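3.2 Collecting demonstrations

All demonstrations for the Caldeira set were recorded at one bench with two arms, each driven by a person through the Ginero control software. Operators were given a short goal in plain words, such as "put the plate in the rack," and were free to choose which arm to use. We did not script the path or the grasp. Early trials with scripted grasps gave us clean data that the policy could not stretch to new layouts. 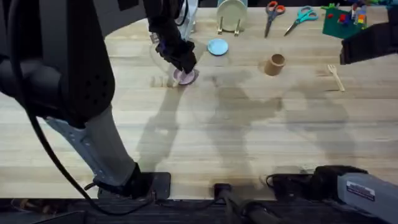 Figure 4. The two-arm bench during a demonstration. The left gripper holds a small pink disc above the table; a plate stands in the wire rack near the far edge.

Before each session the operator moved every object to a new spot by hand. Objects that played no part in the goal stayed on the table — scissors, a fork, toy bricks — so that the policy would have to learn what to ignore. Each goal was recorded in 19 layouts by 5 operators.

An episode ended when the operator pressed a foot pedal. Failed grasps followed by a second try were kept, while episodes with a dropped object were marked and held out of training. The idle arm was logged at the same rate as the active one. Section 3.3 covers how the logs were trimmed.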